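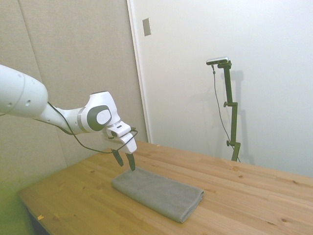

Março, por Joscha Reuter

Perguntas que me fazem sobre o braço da oficina

Serve para dobrar toalhas?
É esse o plano! Por enquanto treino a aproximação à toalha já dobrada, porque agarrar tecido é bem mais chato do que parece (e eu vinha de peças rígidas).

Quantas tentativas já gravaste?
397, quase todas à terça à noite. Quero chegar às 2000 antes de mudar de tecido.

E os cabos?
Deixo-lhes folga, senão puxam no punho.
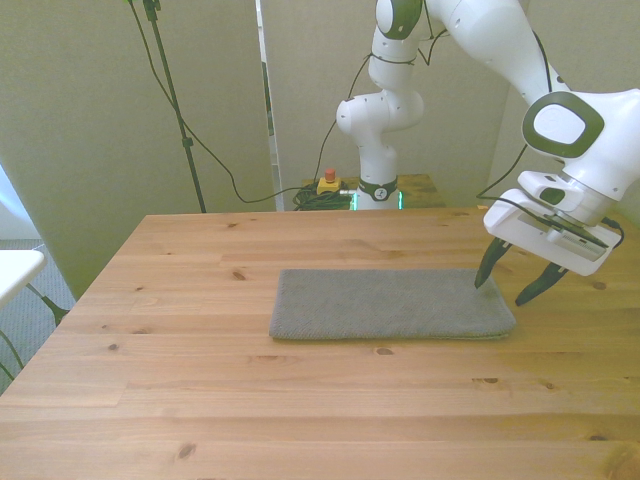 Eckhard Vogler escreveu-me a perguntar se não seria melhor começar por um pano mais liso, que o dele escorregava menos nas dobras. Ainda não experimentei, mas fica na lista.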